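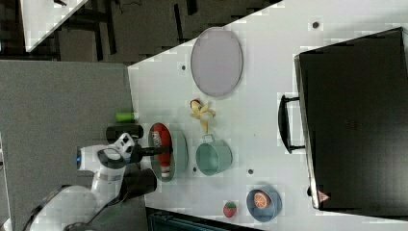

Eigentlich wollte ich nur auf einen Sprung zum Tag der offenen Tür bei Romora in Kamen, einmal durch, Kaffee, wieder heim. Am Ende war ich bis zum Schluss da und hab den Bus verpasst. Selber schuld!

Also von vorn. Los ging es im Erdgeschoss der alten Turik-Halle, 195 Besucher hatten sich laut Aushang angemeldet, und gefühlt standen alle gleichzeitig an der Garderobe. Im Januar war der Termin schon einmal verschoben worden, deshalb war ich ganz froh, dass es diesmal geklappt hat. Programmzettel gab es an der Tür, 50 Cent fürs Schließfach bitte passend mitbringen (hatte ich natürlich nicht, die nette Frau hinter mir hat gewechselt).

Oben dann der Raum, wegen dem ich diesen Bericht überhaupt schreibe: der Tisch mit der Spielküche. Ich hab zu Hause zwei Kinder, die mir seit Jahren Plastiksuppe servieren, ich bin da also vom Fach. Großer weißer Tisch, und drauf alles, was man so braucht: eine halb geschälte Banane, Geschirr in Mintgrün, ein blasslila Teller, ein blaues Schälchen mit einer Orangenscheibe drin. Die Erdbeere daneben ist so winzig, dass sie bei uns nach einem Tag unterm Sofa läge — ich spreche aus Erfahrung.

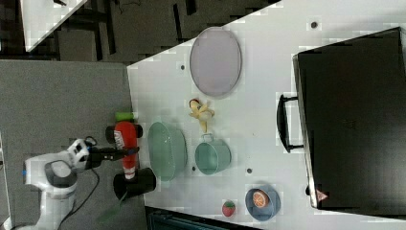
Banane, rote Flasche, Geschirr

Die Banane hat es mir angetan. Die Schalenstreifen stehen nach allen Seiten ab, so eine will ich jetzt auch! Unsere hat Klettverschluss und geht immer in der Mitte auseinander, was keinem Menschen je beim Bananenessen passiert ist. Und dann die Farben: Das Mintgrün würde ich mir glatt in echt in die Küche stellen, zu dem Blasslila passt es richtig gut. Mit Schwarz dazwischen wirkt es auch gleich viel erwachsener.

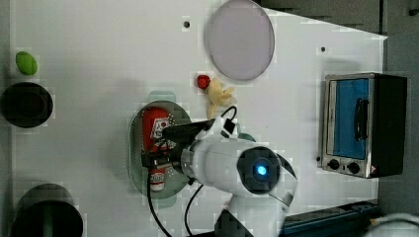 Rote Dose überm grauen Tablett, dahinter Erdbeere und Banane

Was mir noch gefallen hat, ist das Sieb. Richtige kleine Lochreihen und zwei Griffe, damit könnte man glatt Erbsen abgießen. Die rote Ketchupflasche gehört für mich sowieso in jede Spielküche, bei uns kommt Ketchup auf alles, auch auf Kuchen.
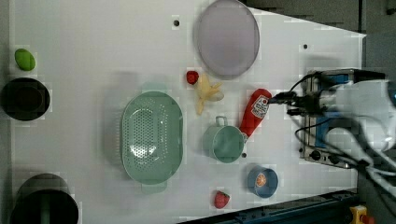 Mintgrünes Sieb mit Becher, rechts davon der Ketchup

Danach noch runter ins Café Győri im Innenhof, Mohnkuchen und ein Kaffee, der seinen Namen verdient. Die Schlange war lang, aber man kommt ins Reden. Parken könnt ihr beim nächsten Mal hinter der Halle, oder ihr nehmt die Linie 83 — die fährt nur alle 40 Minuten, also vorher auf den Plan gucken.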